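Breakfast lessons at Prornham as Okeo shows its teaching kit
Mar 21, 2019

People who dropped in at the Prornham community hall this week were treated to something a bit out of the ordinary, when the small firm Okeo brought along a robot arm and invited anyone who fancied it to have a go at teaching it to make breakfast.

The idea is a simple one, and rather a friendly one too. Instead of sitting down to write out every movement in computer code, the person doing the teaching takes hold of a hand-held controller and guides the arm through the job, from picking up the bread to setting it down where it belongs. The arm's movements are recorded along the way, and after enough goes the recordings are used to train it to try the job by itself.

Darmawan Ngui, who leads the teaching side at Okeo, told us that the firm had settled on food because everybody who comes through the door already knows how it ought to be done. "You don't have to explain a fried egg on toast to anyone," he said. "They sit down, they pick up the controller, and within a few minutes they're telling us how we've been doing it wrong!"

In all, 134 recordings were made over the course of the visit, by 25 local people. The youngest was 12 and, according to Mr Ngui, had one of the steadiest hands of the lot. Each person had a short practice first — mostly opening and closing the gripper and getting used to the small delay — before moving on to the breakfast table itself.

Bread is trickier than it looks, as plenty of our readers found out. Pinch a slice too hard and it bends or tears, hold it too lightly and it swings about, and a slice lying flat on a board gives the fingers very little to get hold of. Hakim Osman, a retired baker who spent most of an afternoon at the controls, said he had handled bread all his working life and had never once thought about which edge he picked it up by. He preferred to take it by the side and keep it upright, and several of those who followed him did the same.

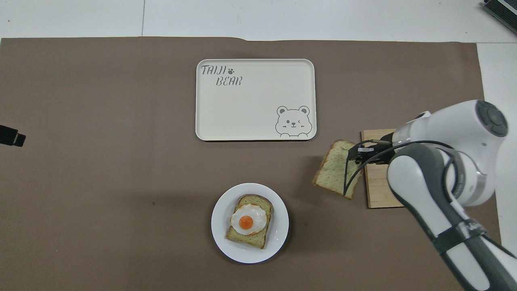
What happens next

The recordings will now go back to Okeo's workshop, where Wahyudi Simanjuntak and his colleagues will go through them one by one and take out any where the bread ended up on the floor. Clumsy attempts that came right in the end are being kept, as Mr Simanjuntak says the arm can learn a good deal from seeing a mistake put straight.

The team hopes to return to Prornham with the trained arm, and those who took part will be invited back to see how their pupil gets on. Anyone who missed out can leave their name at the hall desk for the next round, which has 7 places still open.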